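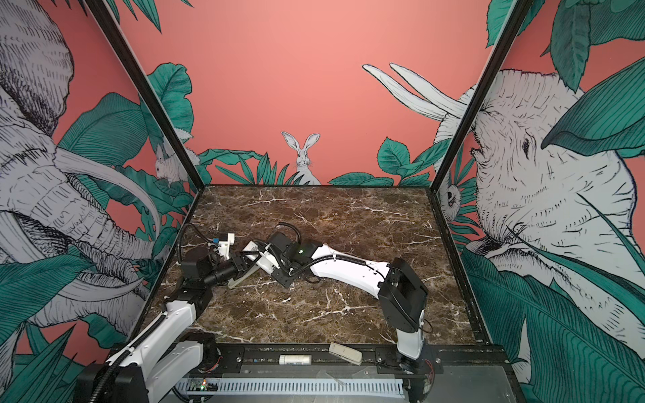 Vendolier open day, notes on the two-arm cell

Forum: Events and site visits

feedrate_k
Posted 2018-10-27

I went to the Vendolier open day at the Magalhães building. Most of the floor was conveyor equipment that has been shown before, so I will only cover the two-arm cell.

Both arms are mounted on the front rail and work inward over the floor panel. Control is by Skidon, their in-house motion layer. The presenter gave the joint loop as 300 Hz and the wrist camera stream as 72 frames per second. The demonstration was a handover: one gripper holds a small part, the other closes on it, the first lets go. I watched 4 cycles. Three completed. In the other the second gripper closed early and the part rotated, and the operator stopped the run by hand.

No force sensing at the wrist. Contact is inferred from motor current. I asked about the threshold and was told it is set per part.

stub_axle

What payload? Every open day cell I have seen runs on parts that weigh nothing.

feedrate_k

100 g maximum, according to the data sheet on the table. They did not demonstrate anything near that. The links are white with black joints and the cable runs outside the arm in corrugated hose. I would want to see the hose after a month of full wrist rotation.

parallax_error

External hose is fine. You can replace it without opening the joint. We run ours that way and swap on a schedule.

stub_axle

Fine until it snags on the other arm. Two grippers meeting in the middle of the cell is the worst place for a loop of cable.

feedrate_k

There is a loop at the wrist on the left arm, so the concern is fair. I did not see it catch. Skidon checks link-to-link clearance, but the presenter confirmed that cables are not in the collision model.

The part I would question more is the vision. The floor is dark brown marble with white veins, and small light parts are placed on it. From the wrist the camera gets the veins, the chips and the reflected light along with the part. Their segmentation package is called Wetard, and it is trained on the cell floor. I asked for results on a different surface and they had none to show. 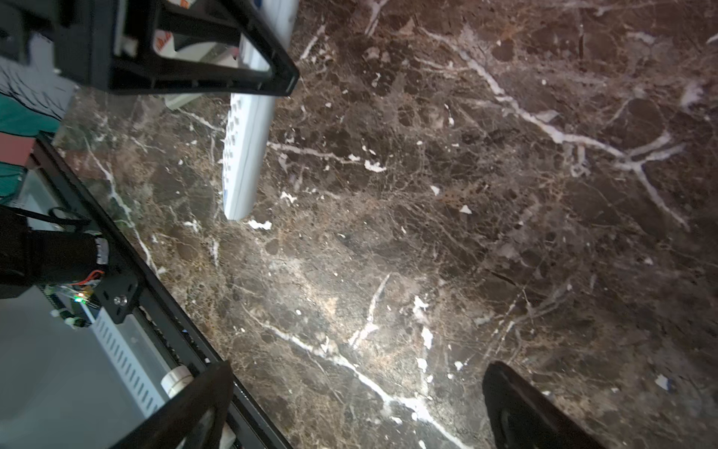 parallax_error

Training on the actual floor is the correct choice if the cell never moves. You are grading it as a general system and they are selling a fixed one.

feedrate_k

The brochure says "any work surface." I am grading the brochure.

stub_axle

Then three out of four on their own surface is a poor number.

parallax_error

Four cycles is not a sample. Did the failed one have anything to do with vision? A gripper closing early sounds like a current threshold problem to me.

feedrate_k

Possible. The log was not on display. I sent them a request for it along with the Skidon timing data. They plan another session in February and I have put my name down. If they allow it I will bring a matte gray sheet and a few of our own parts.

stub_axle

Bring something heavier too.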